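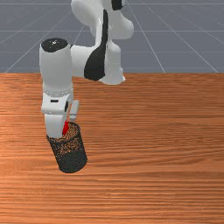

Traltano planning software, used for one arm on one packing bench. Three stars. Would be four if the manual was finished.

Writing this on my break so excuse the spelling.

Background. We're a small packing room at Garnidstead, dried goods and gift pots mostly. Management bought the Traltano licence in May, £2519 for the year, so that we could try an arm on screen before anyone spent proper money on one. Good idea in my view. Last place I worked, Sirwood, the machine turned up on a lorry and the first we heard of it was a notice by the clocking-in machine telling us which door to keep clear. People were still cross about it when I left.

So, the software. You get a plain grey floor, a bench, a choice of arms, and a drawer of stock objects to put in front of it. Ours is set up with a wooden bench top, a dark mesh pot, brown grainy filling and a smooth red piece for the gripper. Close enough to the real job. Took Halfdan Laxdal and me a morning to get that far and neither of us is a computer person. Drag things where you want them. Undo works. That's more than I can say for our stock system.

Moving the arm is harder. There are sliders for each joint and a second way where you set a point and it works out the rest. Use the second way. The sliders made me feel seasick and I kept driving the hand through the bench. It lets you do that, by the way, unless you tick the collision box, and the collision box is off when you install it. Why? Page 87 of the manual mentions it. Page 87! Should be on the front.

Camera views are the best bit. You can have one back from the bench and one looking down over the fingers, and flick between. From the far one everything looked lovely. From the close one we could see how little room there is around the pieces, and Ibsa Adugna spotted straight off that the pads would be a pain with the smaller sizes. She's been on that bench longest and her hands know it.

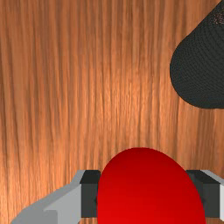 Which gets me to what I wanted to say. The useful thing was having the packers in the room while it was on the screen. Halfdan put it up in the canteen at half two, both shifts, and anyone could say move that, slow it down, what if the pot's crooked. A pot is never where it should be on our bench, it's where the last person shoved it. The sales video doesn't cover that. We moved the pot by a thumb's width, ran it again, then had a long argument about whether we want a fixed holder. We do want one. Goes on the list.

What would change for us if they buy the arm. The picking and placing goes, and most of us won't miss it, it's wrists and shoulders all day and the physio bill tells you that. Filling stays with people for now. So does checking, lids, labels. Somebody has to be trained to restart it, and I've asked in writing that it's a paid grade and not just whoever happens to be standing nearest. No answer yet. Also the bench is where people talk. With the arm on it you're two people at opposite ends with a guard between. Software hasn't got a slider for that and I don't blame it, but I'd like it minuted.

Pace too. There's a readout that says how many pots a shift. Ours said 200 more than we do by hand and you can guess which number got copied into an email. It assumes no stops, no spills, no loo. There is a setting for stoppages, under Advanced, Line, Other. Put a real figure in BEFORE you show your manager.

Bad points, quick. Loose filling doesn't behave much like ours, wouldn't trust it for spills. Crashes if you leave it open over lunch. Help line is polite but they read you the manual. Text is tiny. Only one person can be logged on, so Halfdan's password is on a bit of tape and I didn't tell you that.

Good points. Quick to learn the basics, looks clear on the big telly, saved us from putting the arm on the wrong side of the bench. We tried the free version of Vídalín first and couldn't get past the sign-up, so can't compare fairly.

Would I buy it? Not my money. For a room our size a month's hire would do it, and they don't offer one. If your firm already has it, ask to see it running and ask to sit in teh chair. Take whoever does the job now. Take a list.

Break's over. Will update if the arm comes.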